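Shopping for Grippers: Our Gallery So Far

I've spent most of February with a spreadsheet open, trying to work out what our next round of equipment is going to cost, and I figured I'd put it up here next to a look at the work itself. We're a small outfit in Skodville and every purchase gets argued over (mostly by me, with myself!).

The big line is hand-held grippers. We need them in pairs, so whatever the price tag says, I double it before I let myself get excited. Pevik quoted us $2,692 for 2 of them with cables, and Skoryk came in lower but wants us to buy the stands too, and we already have stands.

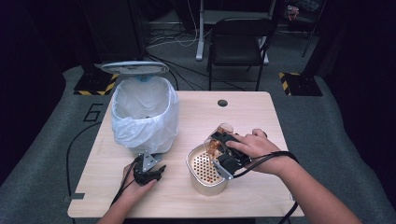
Cables are where I blew it on the last budget. I put down one line for "misc. wiring" and it was gone before spring. For this round every gripper gets its own cable plus a spare, and I'm adding hazard tape and cord covers as a real line item, too.

Then there's the cheap stuff, which I love buying. Clear plastic cups, trash can liners, a metal basket. I've set aside around 30 dollars a month for cups and liners, and I bet we go over.

Still undecided: whether to rent a second set from Drustden for the busy stretch or just buy outright. Renting looks great until you read the part about shipping both ways. I've asked them for a longer-term price and I'll add it to this page when I hear back.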